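How does a robot learn to walk in a city?
By Olga Cordeiro

When you were very small, somebody held your hand on the sidewalk. You learned that a pole does not move out of your way, and that the curb is the place where you stop. A delivery robot must learn these things too. But a robot is heavy, and it costs a lot of money, and people on a real sidewalk don't want it to bump their legs while it learns.

So our group does the first lessons inside a computer. We call our robot Kukach. The city where it learns is called Zomska, and you will not find Zomska on any map. It is a simulation. This means that a computer draws the streets, the trees and the sunshine, a little like in a video game. Kukach gets these drawn views and must decide: go forward, turn left, turn right, or stop.

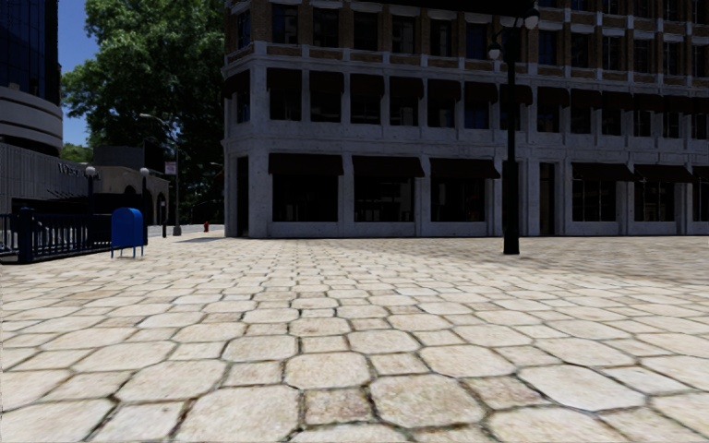

One lesson is called a "run." In every run the computer puts Kukach in a new starting place and gives it a goal. If it comes to the goal without touching anything, it gets a point. If it hits a mailbox, it loses a point and the run is finished. Nothing is broken, and the next run can start right away.

At the beginning Kukach was terrible. In its first 1,000 runs it came to the goal only 2 times. One of these times it was going backward! My colleague Callum Garside printed the path of that run and put it on our door.

Then we looked for what made the trouble, and we found that it was shadows. A dark shadow on the ground and a dark hole in the ground can look very much the same to a computer. Kukach stopped before every shadow and waited there until the time was over. Maybe you did something like this when you were little, and jumped over the dark tiles.

We tried a new method. We let the computer move the sun. Kukach had to do the same street in the morning, at noon and in the evening, so the shadows were each time in another place, but the poles and benches stayed where they were. After 400 practice runs with the moving sun, it began to roll over the shadows without stopping.

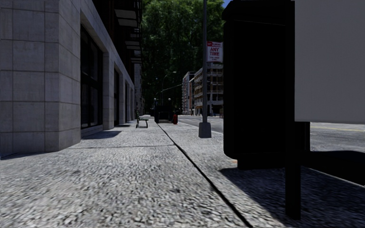

When the practice was finished, we gave Kukach a test. The test had 1,000 runs, with starting places that it did not know before. This time it came to the goal in 906 of them. In most of the other runs it was too slow, and in a few it touched a bench.

Is it ready for a real sidewalk now? Not yet. In our simulation it never rains and no dog runs past. In November we will try Kukach in the yard behind our lab, very slowly, and Callum will walk next to it with his hand on the stop button.

Words to know
Simulation: a pretend place made by a computer, where we can try things.
Curb: the edge between the sidewalk and the street.
Run: one try, from the start to the end.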